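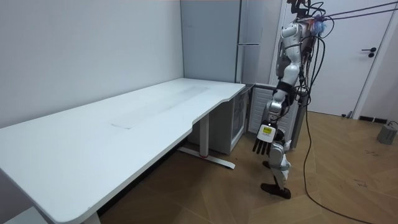 The long white desk, on its diagonal across the small room.

Wednesday, March 11, 2020. Room notes, Triltmont

Really pleased with this floor! Pale boards, only a little glare, and the room feels bigger than it did in November. Anas Zein wants the desk straight along the wall. I like it slanted, and Nadine Nasrallah is with me (for now).

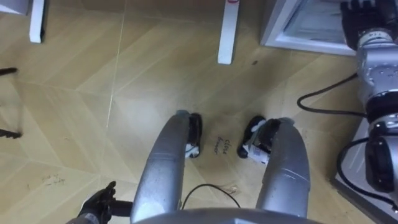
Marker shows up nicely on the light boards too, "close drawer" reads fine even written small. The older scribbles have faded, so go over any you still need. I'd love 3 floor marks for the desk legs next, with up to 100 mm of play. Anas has the tape.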